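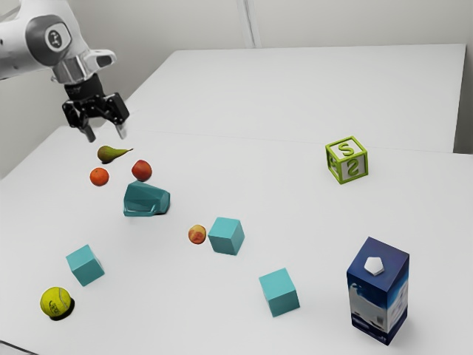
Progress report: Plosalthorpe market hall and arcade, historic designation study
Posted in: Heritage & Planning / Grant reports
By Sulastri Sinaga | September
3 comments | 11 shares

Dear Jeanine Boersma,

I send you the second progress report for the designation study of the Plosalthorpe market hall and the shopping arcade attached to it. It covers the spring and summer months. The first report dealt mostly with the contract and the access agreement, so I do not repeat those matters, except where something has changed.

Archive work

The building permits for the market hall are now all read and transcribed. The city records office gave us 2,489 scanned pages, and many of them were not in the correct order. Bình Lý spent most of April putting the permits back into sequence, using the stamped permit numbers and not the dates, because the clerks of the period often wrote the date of the inspection in the place where the date of the application should be. This took longer than we planned, but I believe the construction history can now be told without large gaps.

The main result is that the hall is older than the present register says. The register gives one construction campaign in 1927. The permits show two. The north half, with the brick piers and the long clerestory, was approved in 1911 and opened the year after. The south half and the arcade were added in 1927 by the developer Krishnan, who bought the parcel from the city when the produce wholesalers moved to the rail yard. The join is visible in the basement, where the floor level drops and the brick bond changes from one type to another.

The 1950s alterations are also better understood. The metal panels on the street side were installed in 1956 for a shoe store and a savings bank, and the permit drawing shows them hung on a light steel frame with bolts at every second pier. The drawing suggests that the original terra cotta was left in place behind. We have confirmed this only in two locations, so I would ask that it is not yet repeated in public material.

Field survey

Tormod Strand and I recorded the exterior and the public parts of the interior in May and June. We surveyed all elevations, the arcade ceiling, the market floor and the basement rooms on the north side. The basement rooms on the south side are rented for storage and we were given access only to the corridor. I have written again to the owner's agent, Calluto, and they answered that a visit will be possible after the present leases are renewed.

Condition in short form:

North hall roof: fair. The trusses are sound as far as we could see from the floor and from the ladder hatch. The flashing at the clerestory has failed on the west side.
Arcade ceiling: good in the middle bays, poor at the east entrance, where plaster has come away from the lath.
Terra cotta, exposed parts: fair. There are old patches in hard cement that should be removed in any future repair.
Storefronts: six of the original wood storefronts survive in the arcade – more than the register mentions. Two of them still have the prism glass above the transom.
Street side panels: stable, with rust at the lower bolts.

Tormod has prepared measured drawings for the ground floor and for the long section. The upper floor plan is in draft. He asks me to note that the drawings are made for documentation and are not suitable for pricing construction work.

Interviews and public meeting

We held one public meeting in the arcade in June, in the evening at seven, after the stalls were closed. People brought photographs and one family brought a rent book from the egg and butter stall. Hatem Ramadan led the discussion and afterwards recorded 11 interviews with former stallholders, shop employees and one retired sign painter. The sign painter could date the painted letters on the alley wall, which no written source had done for us.

Some speakers at the meeting were worried that designation would raise rents or prevent ordinary repairs. I tried to answer this as clearly as I could, but I think our printed leaflet was too technical. Hatem has rewritten it in a shorter form, and it will be printed again in two languages.

Boundary question

In the first report I wrote that the boundary would follow the present tax parcel. I would now recommend a slightly larger boundary, which includes the loading court behind the north hall. The 1911 site plan shows the court as part of the market, with a covered scale house at the gate. The scale house is gone but the stone paving and the iron gate posts remain. The city planner has seen this proposal and had no objection at this stage. The owner has not yet given an opinion.

Budget and schedule

Spending is within the approved amount. The archive line is overspent by a small sum, because of the additional weeks on the permits, and the travel line is underspent by almost the same sum. I ask your permission to move the difference between these two lines. The revised budget table was sent separately to your office.

The laser scan of the arcade, subcontracted to Praseo, was delivered complete in July. One file had an error in the scale and they corrected it without charge.

We are six weeks behind the original schedule. Three things are still open: the south basement, the upper floor plan, and the opening of one panel on the street side to check the terra cotta in a third location. For the panel we need a sidewalk permit and a lift, and both are requested. If the permit comes before the cold weather, the draft nomination can be with you in January. If it does not come, I would propose to submit the draft without the third opening and to add the result later as an appendix.

Please let me know if you would like to receive the permit transcriptions now or together with the draft. The interview recordings will go to the public library when the consent forms are all signed; two forms are still missing.

With kind regards,
Sulastri Sinaga

3 comments | Share this report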